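The Box by the Table

Most homes have one spot where small things land. Keys, gloves, a roll of tape, the pen that was meant to go back upstairs. In a shared workroom the same thing happens faster, and there are more people to blame for it.

The second-floor room at Brirna, a studio building rented out by the desk, went through its own version of this last winter. Twelve people have keys to it. By February the big white table in the middle had stopped being a table anyone could work at. It held winter hats, two sets of headphones, mail for tenants who had moved out, and a tray of sample tiles left by Murthy, the flooring company on the ground floor. Anyone who wanted to sit down had to push a pile to one side first, and the pile was usually pushed onto the next person's half.

The tenants agreed to try a simple rule for one season. The table would keep only what belonged to the table. Everything else would go in a box on the floor until its owner came for it.

Picking the box took longer than making the rule. The first one was a large plastic tub with a lid, bought from the Tundik catalog. It was strong and it was cheap, and it was a failure. The lid meant two hands and a bend of the knees, so people set things on top of the lid, and within a week the tub had turned into a second table. It also held too much. Things went to the bottom and stayed there. When the tub was emptied in March it gave up 81 separate items, including a bicycle pump and a half-used checkbook.

The second box was a wire basket that hung from the edge of the table. Gloves were fine in it. Pens and keys fell straight through.

What the room settled on is small, wooden and open at the top. It sits on the floor close to the table, where a person standing or sitting can drop something in without moving anything else first. There is no lid and there are no dividers. When it is full, everyone can see that it is full, and somebody has to deal with it.

Size turned out to matter more than material. A small box fills up in a few days, so it gets emptied in a few days, and a lost scarf is back with its owner before a new one has been bought. The large tub had allowed everyone to put the job off for a month.

The things that stay on the table were harder to agree on. Some tenants wanted it bare. Others said a bare table in a shared room looks like an invitation, and that people would fill it just to have something there. The answer was to give it a couple of permanent residents and keep them at one end. A small black pen holder won its place without much argument, as did a small black frame that stands upright next to it. The rest of the surface is open for whatever work the day brings, and gets cleared at 6 in the evening.

Chairs had been part of the trouble too. A chair left out in the room becomes a coat rack by noon. Pushed in against the table, it is a lot less tempting, and the floor between the table and the brick wall is easier to sweep. Tenants are asked to push their chair in when they get up, even for coffee. Most of them do.

Soft things are the most common catch. Gloves, cloths and hats get dropped flat on a surface and soon look as if they live there. They have no shape of their own, so they don't seem to be in the way, and they are easily covered by paper. The house advice is to pick these up first and do the hard objects after.
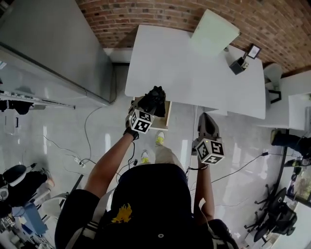
What to copy at home

The method carries over to a kitchen or an entry hall with very little change. Choose one surface, the one that annoys you most, and leave the others alone for now. Decide what is allowed to stay on it and write the list down if you live with other people. At Brirna the list is taped inside the supply closet door and runs to four lines.

Use a box you already own. Usell, the secondhand shop two streets over, sells wooden ones for a few dollars, but a drawer from a broken dresser does the job. It should be low and open, and small enough to carry with one hand when it is full.

Set a day to empty it. The studio uses Monday mornings, before the first pot of coffee. Anything unclaimed after two Mondays goes to a shelf in the hallway, and from there to Usell at the end of the season – the bicycle pump went that way, and was bought back by the tenant who had lost it.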